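4.3 洗碗之后：共用厨房里的“晾”与“收”

前一节谈的是饭桌上的时间，这一节想把脚步放慢一点，谈谈饭后那段常常被研究者略过的时间。我们在Furnbridge合租社区做访谈时，原本只准备了一个关于洗碗的问题，没想到住户们一说起来就停不住，谁洗、什么时候洗倒在其次，大家真正挂心的，是碗洗好以后在架子上能放多久。

参与本次调查的住户共438人，回收的饭后日志有3,282条。日志的写法五花八门，有人只写“洗了”两个字，也有人把一晚上的来龙去脉都细细记下，读来十分亲切。我们在编码时把饭后家务分成“洗”“晾”“收”三段，其中“晾”最难处理，它看上去什么事也没有发生，却偏偏是室友之间生出误会最多的一段。一位住户在二月的日志里写道，她每天早上七点起来，先看一眼架子，就知道昨晚谁回来得晚。

从日志来看，住户对“晾”大致持两种态度。一种把架子当作过路的地方，碗盘沥干便该归柜；另一种则把架子当作半个柜子，早上从那里取杯子，晚上再放回去，日子照样过得安稳。两种习惯单独看都很合理，放进同一间厨房，就需要商量了。Vasiliu楼的住户商量出的办法是睡前清空，Hukeck楼则约定各用各的一格，互不催促。我们不打算评判孰优孰劣，只想指出，这类约定很少写成文字，多半是在一次次小小的不快之后慢慢长出来的。

器具的摆法也值得多说两句。架子旁边若有一处可以顺手放东西的地方，“收”这一步往往会被拆成两步，先挪过去，再慢慢归位。这种中间状态在日志里没有固定的叫法，有人称“先搁着”，有人称“等会儿的”，本文统一称为“暂置”。

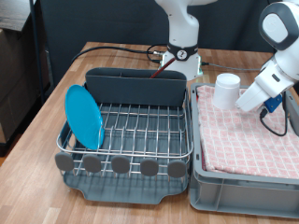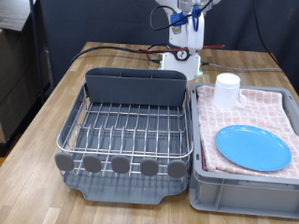

图7　并排放置的沥水架与灰色塑料箱

初稿在Forkilia读书会上讨论时，Ashton Quinlan提出，“暂置”一词恐怕说得太轻了，有些人家的东西一搁就是一个冬天，到了那个时候，搁着本身就已经是收好了，作者不妨回头问问那些写“等会儿的”的住户，他们心里究竟有没有一个“会儿”。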